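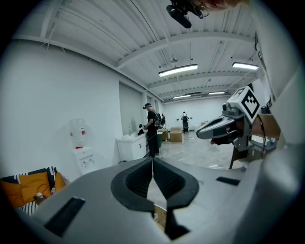
From: Liesbeth Kramer
To: Zasesham members' list
Date: Sunday, March 28, 2021
Subject: Re: Re: what happens to the Vincze night crew?

> The Grultico newsletter says the new arms will "free our people for
> higher-value work." I've cleaned washrooms at the Vincze building for
> 13 years and would like to know what the higher-value work is, and
> whether it comes with a chair. Also, are the people doing the
> demonstrations getting our rate or something else?

Short answers first: they haven't said, no chair has been mentioned, and something else.

Longer version. I went over to the Adidier room on my lunch to see what the training consists of. It is grippers, the hand-held kind, and people with backpacks and headsets on, who spend the shift doing what you do at a sink, only slower and with a cable attached. A wash-up that takes you two minutes is done over and over until the recordings are judged good enough. The target for the sink tasks is 2000 usable ones. They had 2469 at last count, of which management will say only that "most" are usable, so draw your own conclusions about the colour of the budget. 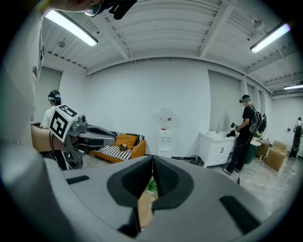 The job title is "demonstrator". It sits in no classification we have, so it's being paid as casual office support, which is a dollar and change under the cleaning rate. I asked whether somebody who knows how to clean a basin might be worth more to them than somebody who doesn't. I was told this was a really interesting question. It has been parked.

What I'd like from members before we meet them again in July:

If you've been asked to demonstrate, tell me how long you wore the backpack without a break. My neighbour on the list says her shoulders were done by ten. I want numbers, and I want them in writing.

If you were told your regular hours would be "rebalanced", forward the wording. I'm collecting these. The best so far is "harmonized".

If you've signed the recording consent, send me page two. Mine has a clause about future use that goes on longer than my mortgage.

As for the night crew, the schedule stands until the agreement runs out, and I'd ask people not to swap shifts informally in the meantime. Last time we did that favour, it turned up as proof the shifts weren't needed.

Liesbeth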